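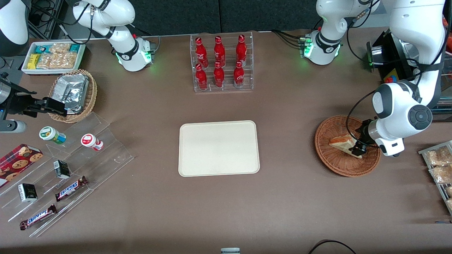 Ticket 21: Which rule applies when both arms are at the baskets?
Status: open, waiting on Widau

Hello all, and thank you for being so patient with me on the last one! We're setting up the snack table task on the Utivel cell and I'd like to get the rules straight before we go any further. Our copy of the Belten handling guide says a gripper may enter a basket only when the other arm is "at rest." The left arm has its gripper down in the wicker basket with a slice of something layered, and the right one is open beside the basket with the foil package. Does open and waiting count as at rest, or must it be parked?

Reply from Widau support
Good question, and you're not the first to ask. Section 4 means parked, unless each arm has its own basket and the zones don't overlap. Please check your zone map and keep the tray in the middle as shared space, one arm at a time.

Follow-up
Wonderful, thank you. The zones overlap by nearly 2 inches over the tray, so I've sent the map to Marchand for a redraw. Leaving this open until it comes back.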